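Projects > Durnwood Lab > Student Reports > Equipment Plan for Hand-Held Gripper Recording

Equipment Plan for Hand-Held Gripper Recording
Project report, second semester

1. Purpose

Our group was asked to plan what the lab should buy so that student teams can record table tasks with hand-held grippers next year. The plan covers the grippers, the head cameras, the tables and objects, and storage for the recordings. It does not cover a robot arm. That will be a separate request in September.

Recording area, gripper camera views
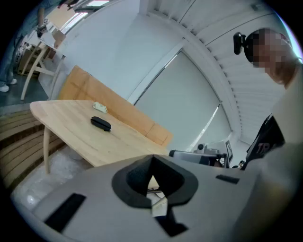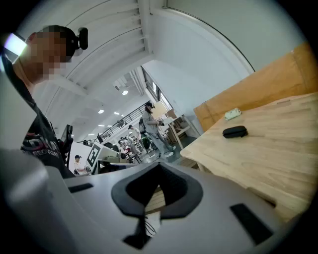
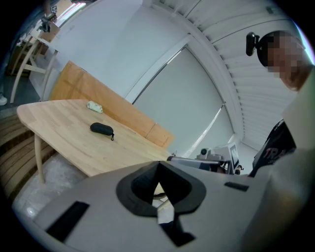
2. What we need

We started from one work station. A station is one operator, a pair of grippers, a head camera, one table and a box of small objects. We first wanted 4 stations, but the room will not take that many with walking space between them. We are asking for two stations now and parts for a third.

The grippers are the largest cost. We looked at two suppliers, Rarberg and Leclerc. Rarberg sells the gripper assembled and tested. Leclerc sells a kit with printed parts, and the buyer adds the camera and does the wiring. The kit is cheaper, but we built one and it took two of us 18 hours, including reprinting a finger mount that cracked. If that time is counted at the student assistant rate, the saving is small. For two stations we recommend the assembled version. For the spare set we recommend the kit, so that at least a few students know how the parts go together.

Printed markers cost almost nothing but they have to be flat and the right size. Our first batch was printed on plain paper and curled. We have put rigid board in the budget for them.

Tables do not need to be bought new. Any stable table with a dull top will do. A shiny top gave us trouble in our early tests because the reflections confused the tracking. We measured the tables we already have and two of them are fine.

The objects should be ordinary things of different sizes and stiffness. A hard case and a soft packet behave very differently in the fingers, so both kinds should be in every box. We set aside 148 dollars for objects, which is enough to replace lost or damaged ones through the year.

3. Storage and software

One hour of recording with all cameras running fills more space than we expected. In our test week we had to stop twice to move files. We recommend two external drives per station, used in turn, and a shared drive for the copies that are kept. The Dirine software we use to line up the camera streams is already covered by the department license, so there is no new cost there, but it needs a computer with a good graphics card. The old desktop by the door can do it slowly. We left a new computer out of this request and listed it as an option.

4. Spare parts

This is the part we got wrong in our first draft. We had budgeted for the grippers and nothing to keep them running. Rubber finger pads wear down and cables come loose. We now set aside 10 percent of the gripper cost for spares, with pads and cables ordered at the same time as the grippers. Delivery of single parts from Rarberg took three weeks when we tried it, and a station cannot be used during that time.

5. Order of purchase

Grippers and spares should be ordered first because they have the longest wait. Head cameras and drives can be bought locally in a day or two. The objects and marker boards can wait until the grippers arrive. The kit for the third station should be ordered last, after the first two stations have been used for a month and we know if the layout works.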